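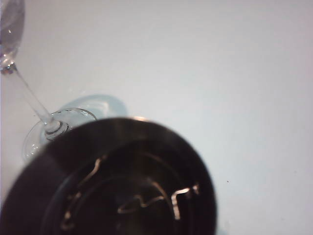

3 min read

Home | Projects | Reports | Contact

Category: Progress reports / Safety and faults

Trerby table-clearing project: report to the Selvanayagam Fund for October
Prepared by Anoma Siriwardena

In this period we planned 2,461 pick attempts with glass and steel tableware. We completed 1,003 of them. The difference has one main cause, a fault in the grip force control, and I would like to explain it openly.

The fault is as follows. When the wrist camera loses the edge of a transparent object, the software should stop the closing movement and ask for a new view. In 71 attempts it did not stop. It used the last known position and continued to close with the force which is set for steel. In 16 of these attempts the object slipped and fell on its side. A wine glass lying down is the most difficult case for us, as the stem and the foot give only thin bright lines on the pale table.

No person was hurt. However, the emergency stop was pressed by hand two times, and the automatic stop should have reacted before. For this reason Catríona Mac Suibhne suspended all unattended runs. They are still suspended.
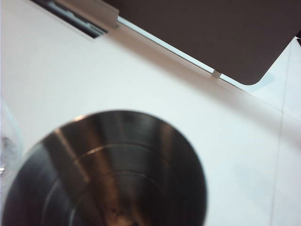
Steel cup on the white work table, wrist camera view.

Work with steel cups continues with an operator present. Their open mouths are dark against the table and the detection is stable, so we use them to test the corrected stop function. The new version, Skisitz, limits the force whenever the position is older than the last camera image.

Next period we request to move the remaining attempts to the Hellport laboratory, where a second force sensor is available. The budget does not change. We ask for your agreement before the glass tests start again.

Last updated: October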